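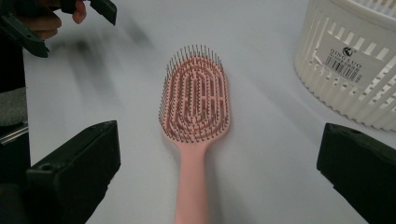 The pink detangling brush, with the open rings and the ball-tipped bristles.

How to clean a vented detangling brush

This kind of brush has become very common, and it is a good brush for long or curly hair. The head is made of rings, one inside the other, with gaps between them. The gaps let the brush bend a little and let the air of the hairdryer pass. They also collect hair, dust and old conditioner, and a normal cleaning under the tap does not reach all of it.

I have cleaned brushes in this way for some years, first at home and later for a small hairdresser in Olgate, where I helped on the busy mornings. The method is slow the first time. After that it goes quickly.

What you need

A bowl or basin wide enough for the head of the brush to lie flat
600 ml of warm water, not hot
A small amount of mild shampoo
An old toothbrush with soft bristles
A wooden cocktail stick or a thin knitting needle
A comb with wide teeth, or the tail of a tail comb
Two dry towels, one of them old

You can buy special cleaning rakes for brushes. I own one from Ploltier and it is fine, but the rows of bristles on many vented brushes are too close for it. The cocktail stick does the same work.

Before you start

Look at the place where the head meets the handle. If you find a crack there, clean the brush only with a damp cloth and think about buying a new one. Water goes inside a cracked handle and it stays there for a long time.

Look also if your brush has a soft rubber cushion under the bristles. The method on this page is for open brushes, without cushion. A cushion brush must not lie in water, and a brush with wood or natural bristles must not either.

Step 1. Take out the hair

Always do this when the brush is dry. Wet hair sticks to the plastic and becomes much more difficult to remove.

Begin at the top of the head. Put the tail of the comb under the hair, close to the base of the bristles, and lift gently. Work towards the handle. When you have lifted hair along the whole length, it often comes away in one piece, like a small felt mat. If it does not, cut it with small scissors between two rows and pull out the pieces. Be careful that you cut only hair.

Do not pull hard sideways. The fine bristles bend easily, and a bristle which was bent strongly does not always stand up again. The small balls on the ends can also come off, and then the end of the bristle is sharp and scratches the skin of the head.

Step 2. Clean the gaps

Turn the brush over, so that you work from the back. Push the cocktail stick through each gap and move it slowly along the ring. A grey fluff will come out on the other side. In my experience the most dirt is in the middle of the head, in the narrow slots, and at the lower end where the head becomes thin and goes over into the neck.

Hold the brush over the old towel or over the bin when you do this. I used to do it above the basin and the fluff blocked the drain.

Step 3. Soak it

Pour the warm water into the bowl and mix in the shampoo. Half a teaspoon is enough. With more shampoo you will only rinse longer.

Put the brush in with the bristles down and leave it for 10 minutes. The handle can rest on the side of the bowl, it does not need to be under the water. If you use a lot of styling cream or dry shampoo, give it 7 minutes more, but I would not leave it overnight. A friend left hers in the water until the next evening and the bristles became loose at the base.

Please do not use very hot water. Some plastics lose their shape, and a head which is no longer even will pull the hair on one side. Bleach and strong kitchen cleaner are also not suitable. They can make a coloured brush pale in spots.

Step 4. Brush the brush

Take the toothbrush and dip it in the soapy water. Clean between the rows, following the curve of the rings and not going across them. Small movements are better than strong ones. Then turn the brush and clean the back, and at the end the neck and the handle. On a matte handle, the dirt from the hands is difficult to see but easy to feel. When it is clean, it feels less slippery.

If a white layer stays on the base of the bristles, it can be limescale. We have hard water here and I see it often. Dip the toothbrush in a mixture of equal parts white vinegar and water, clean the place, and rinse soon after.

Step 5. Rinse and dry

Hold the brush under lukewarm running water, first from the back and then from the front. Rinse until there is no more foam between the rings. Shake it some times over the basin.

Lay it with the bristles down on the dry towel and let it dry in the room. The water runs out through the gaps by itself. In summer it needs an hour or two, but in November, in my bathroom without heating, it needs the whole night. Do not put it on the radiator.

When it looks dry, touch the inner slots with a piece of tissue. If the tissue becomes wet, wait longer before you put the brush in a drawer or a bag.

How often?

For one person with long hair, I would say to take out the hair after every second or third use, and to do the full cleaning once a month. If you use much oil or hairspray, do it every two weeks. Brushes which are used by several people need a proper disinfection as well, and for this you should follow the instructions of the producer.

Small problems

The brush smells after washing. It was probably put away wet. Wash it again and dry it near an open window.

Some bristles are bent. Put only the head in warm water for a few minutes and straighten them one by one with the fingers. It helps with light bends only.

The hair comes out sticky when I brush. There is still shampoo or conditioner in the gaps. Repeat step 5 from the back side.

Balls are missing from the bristles. One or two at the edge are not so bad, if you do not feel them on the skin. When there are more, I would replace the brush.

My next page will be about cleaning round brushes, which need a different method for the hair that is wound around the middle.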